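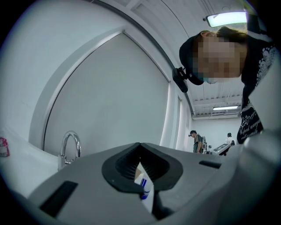 *The sink corner, with the gooseneck faucet and the big silver-framed panel over it*

**What do you do with all the little packets and tubes around a bathroom sink?**

I've got a white counter, a tall chrome faucet, and zero drawers. Every sample I'm ever handed ends up by the sink, and then I knock it in while I'm washing my hands! I don't want to drill into the wall (rental, and the Halliday Street office already kept part of my last deposit). What works for you all?

Posted by Wael Fawzy, 1,539 views

**Ayodele Olaniyan**

Ooh, I went through this in April. I put one narrow tray on the side of the faucet I don't reach across, and packets go in standing up like file cards. Tubes get a plain drinking glass, cap down. Anything I haven't opened in a month goes in the trash, no second chances. Wipe under the tray when you do the faucet or you'll get a nasty ring, especially on white.

Also check if your wall panel is a cabinet! Mine was, and I'd lived there half a year before I pushed on the edge and it popped open.

**durnen_2548**

adhesive shelf. done

**Drilard**

Careful with adhesive shelves on painted walls, mine took a strip of paint with it. On tile they're fine. I ended up hanging a small mesh bag from a suction hook, and it holds more than you'd think (mostly hotel shampoo, in my case).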